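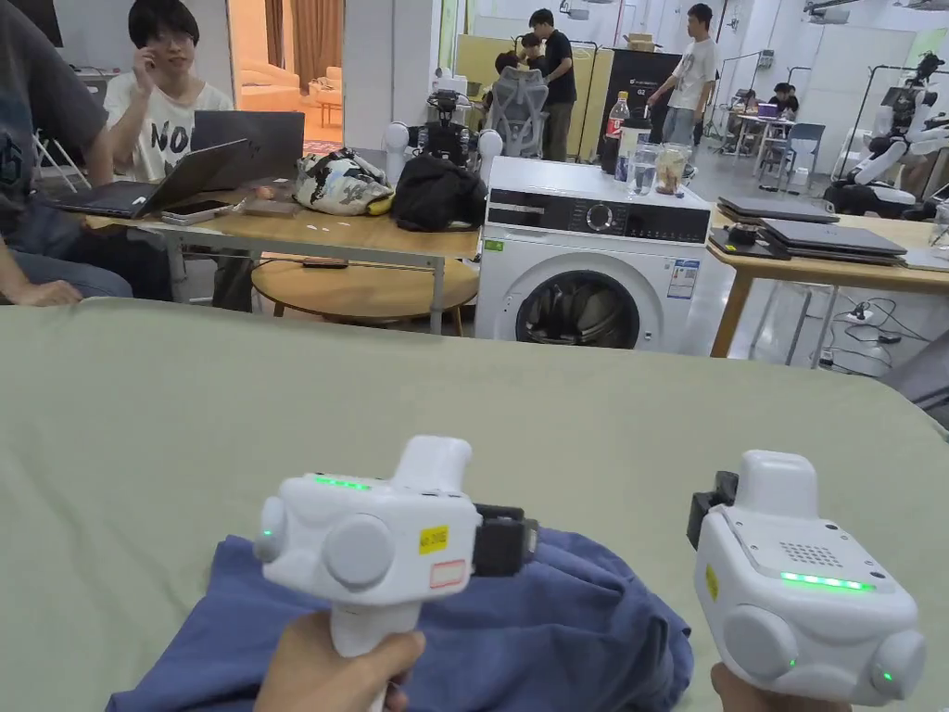
Both grippers over the green table, with the navy one still to fold.

The trouble with the left hand began in November, though Donal Heffernan would tell you, if you gave him a chair and a cup of tea, that it had begun a good deal earlier than that, and that he'd had a feeling about it from the first morning.

He had come to the folding late in life. For most of his working years he'd been a presser at a dry cleaner's in Killey, and when the shop shut he answered a small ad from a firm called Momholm, who wanted people with patient hands. What they wanted them for was holding a pair of white grippers, one in each fist, and folding clothes with those instead of with his fingers, hour upon hour, so that a robot might pick up the habit. He thought it the silliest job in the world for nearly a week. After that he grew very fond of it - the small green lights, the washing machine standing across from him like an old neighbour, the young ones tapping at their laptops and forgetting their lunches.

"You fold like my nan," Cillian Quinlan told him once, and Cillian, who was in charge of the software and had the manners of a good-hearted puppy, meant it as the highest praise he could think of.

The fault, when it came, was a very quiet one. Donal squeezed the left gripper on a sleeve and then let go, and the jaws stayed shut. Only for a moment! Then they opened, sweet as you like, and the light was as green as ever. He mentioned it to Cillian, who looked through the log and found nothing in it, and they both agreed it must have been a bit of fluff.

It did it again the next afternoon, on a tea towel, and again on a pillowcase, and Donal took to keeping a tally on the back of an envelope because he didn't care to be thought fanciful. By the end of the month he had six strokes on it. The log still had none. As far as the machine was concerned, its jaws had opened every time they were asked.

"It's telling fibs," Donal said.

"It can't tell fibs," said Cillian, a little wearily, for he'd been up most of the night. "It reports the position of the motor."

"And does the motor know where the jaws are?"

Cillian opened his mouth to answer, and then he put down his mug and went to get a very small screwdriver.

They found it before tea time, the pair of them bent over the bench with their heads nearly touching. A pin no longer than a grain of rice had worn itself loose, so that the motor could turn perfectly happily while the jaws stayed where they were. Ó Briain, who ran the place and rarely raised her voice, came over and looked at the pin in Cillian's palm for a long while. She asked how many folds had been recorded with that hand since the first stroke on the envelope. Cillian went off and checked. It was 1102.

"And the robot's been learning from those," she said.

"Some of them. Yes."

She was thinking, as they all were, of Fleritia, which was the name the younger ones had given to the nursing home project. In the spring the robot was meant to be handing folded things to people - to old people, with thin skin and slow hands - and it had spent a month being taught that a closed grip was an open one.

Every one of the folds was thrown out. Cillian took it hard and wanted to apologise to somebody, and settled on Donal, who wouldn't hear of it. There was a new pin, and a second sensor down in the jaws themselves, and a rule that any stick or stutter was to be written down by whoever felt it, whatever the log had to say. The envelope got pinned up beside the kettle, where it gathered two rings of coffee and somebody's phone number.

And Donal went back to the green table and began again with a heap of shirts. He squeezed the left hand and let it go, and squeezed it once more, listening, with his head on one side, the way he used to listen to the old steam press before he'd trust it with a wedding dress.

"All right?" called Cillian.

"Give me a minute," said Donal, and he reached for the navy one.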